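Frequently asked questions about the Tronholm sewage numbers

Hi, I'm Gunhild Ásgeirsdóttir, and I write the weekly page where I try to make sense of the virus readings from our wastewater. I get a lot of email (I love it, keep it coming!) and plenty of you ask the same things, so I've collected my answers in one spot. I last went through the whole page in September and added the bits about the new sampling point in Vusen.

What is this, in one breath?

The treatment plant at Norðdahl takes a small sample of what comes in through the pipes, a lab checks it for bits of virus, and the results get posted as a table. I take the table, draw a line through it, and write a few paragraphs about whether the line is going up or down. People who are infected often shed virus when they use the bathroom, including people who never feel sick and never take a test. So the sewer hears about things that the clinics may not.

Are you a doctor?

Nope. I taught math for a long time and I like graphs more than is probably healthy. Emil Danzer, who does the second read on every post before it goes up, used to work in a hospital lab and catches me when I use a word wrong. Neither of us can tell you what to do about your own cough, so please call your doctor or the nurse line for that one.

Which viruses do you cover?

Covid is the one I started with, and it's still the one most of you open the page for. Flu came next, then RSV. Norovirus is in the table too, but the readings have so many gaps that I only write about it when there's a decent run of them. If you've had the stomach bug go through your house you'll understand why people want that one so badly! I want it too.

Where exactly do the samples come from?

There are two points now. The old one is the main inlet at Norðdahl, which collects from most of Tronholm. The new one is a pumping station on the Vusen side, and it serves 2000 people, so it's a much smaller pool. I keep the two on separate charts. A reader suggested I add them together to get one nice line, and I did try it, but the result was a mess and you couldn't tell which side of town was moving.

If your house has a septic tank, you're not in either of them. Sorry, farm folks.

What do the numbers mean?

Each reading is an amount of viral genetic material for a given volume of wastewater, adjusted for how much water was flowing that day. The raw figures are big and ugly, and they don't mean much to anyone outside a lab, so I turn them into an index. I picked the highest reading from my first winter of keeping this page and called it 100. A 50 on my chart means half of that peak. It doesn't mean 50 sick people, or 50 percent of anybody. I get that question a lot, and it's my own fault for choosing a scale that looks like a percentage. By the time I noticed, everyone was used to it.

So is 70 bad?

It depends where we were the week before. A 70 on the way down from something higher makes me relax a bit. If we were at 15 two weeks earlier and now we're at 70, I'm putting a mask in my coat pocket and thinking about whether to move my aunt's lunch outdoors. I try to write about the direction first and the level second, and I'd ask you to read it that way too. One reading on its own can be thrown off by all kinds of things.

Can you tell how many people are infected?

I can't, and I'd be careful with anyone who gives you a tidy number from sewage alone. People shed very different amounts, and they shed for different lengths of time. The mix of variants may matter, and so does who had which shot and when. You can say "more than last week" with a fair amount of confidence once a few readings line up. Going from there to a head count takes a lot of guessing.

Does rain mess it up?

Yes! Parts of Tronholm still have the old combined pipes, where street runoff and household water go down together. A big storm dilutes everything. The flow adjustment helps, but after a real downpour I mark the point with a hollow circle so you know to squint at it. Snowmelt does the same thing over a longer stretch. The Vusen pipes are newer and keep the rain out much better, and their line is still jumpy, only that's from the small population. 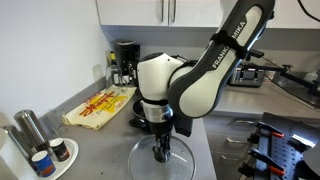

Franka Emika robot arm with a glass pot lid, kitchen counter

What about visitors and commuters?

They count where they flush. During the summer festival the main inlet gets a great big helping of people from out of town, and the chart shows it. Same with the holidays, when the students head home and everybody's cousins arrive. I put a little gray band behind those dates. It isn't a correction, just a nudge to remember that the crowd has changed.

Can anyone trace a reading back to my house?

No. By the time the water gets to the sampling point it's mixed with everybody else's, and the lab is looking for viruses, with no step in there for figuring out whose they are. I did ask the plant about this before I started writing, since I'd want to know myself. The smallest group being sampled is the Vusen one, and I'd speak up loudly if somebody proposed going down to a single building without asking the people in it.

Why does your page lag behind the news?

A sample has to be collected, driven to the lab, processed, checked and posted. Then I have to see it, make the chart, write the thing and wait for Emil to tell me I've mixed up two words again. By the time you read it, the newest point is usually several days old. People sometimes write to say "everyone at my office is out sick and your line is flat," and often the line catches up in the next post. Sometimes it never does, and then I figure it was a cold or something else we don't measure.

Why did the line change last spring when nothing was going around?

Aha, that was the method change. The lab switched to a different way of concentrating the samples, and the new readings came out higher than the old ones across the board. They ran both methods side by side for a while, and I used the overlap to bring the old readings onto the new footing. The original figures are in the download, in the column marked "old," if you'd like to check my work. Two readers have done so and one found a typo. Thank you, that was a good catch and it's fixed. 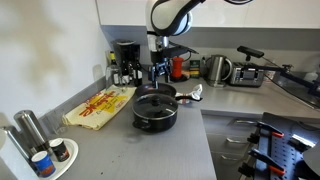

I should add that the adjustment is mine and not the lab's, so if you're comparing my chart with the official table and the early months look different, that's why. Use theirs for anything serious. Mine is for people who want to glance at a line over coffee and get the general idea.

Do you tell people when to mask, or skip a party?

I tell you what I'm doing, if you want to know, and I leave the rest to you. Some of you live with a person on chemo and some of you are 24 and live with a cat. The same reading is going to mean different things at those two addresses. I do try to mention when the local clinic opens its booking for fall shots, and I'll link the official advice whenever it changes.

Can I compare Tronholm with other towns?

You can compare the shapes. If their line starts climbing two weeks ahead of ours, that's worth knowing. Comparing the heights doesn't work very well, though, because another town may use a different lab, a different virus target, a different way of adjusting for flow, or all of those. My index makes it worse, being tied to our own first winter.

What is Pornine?

It's the little charting program I use. It's old, it crashes if you paste in a comma where it wants a period, and I'm very fond of it. The blank weeks on the covid chart are mostly weeks without samples, but two of them are Pornine eating my file. I've put a small x on those two and the readings are safe in the table.

Can I use your charts?

Please do! Put them in the school newsletter, print them for the break room, whatever you like. Just leave the date on, as an old chart passed around in a new wave causes a lot of confusion. If you're making your own version, start from the lab's table and skip my index.

How do I get the posts by email?

There's a box at the bottom of every page. Type your address in, then look for the confirmation message, which loves to hide in the spam folder. To stop getting them, hit reply and write "stop." I take people off the list by hand, usually the same evening, so if one more slips through before I get to it, just delete it.

I have a question that isn't on this page.

Write to me through the same box and put "question" in the subject line. Norovirus questions go to Emil first these days, and he's slower than I am but he knows a lot more.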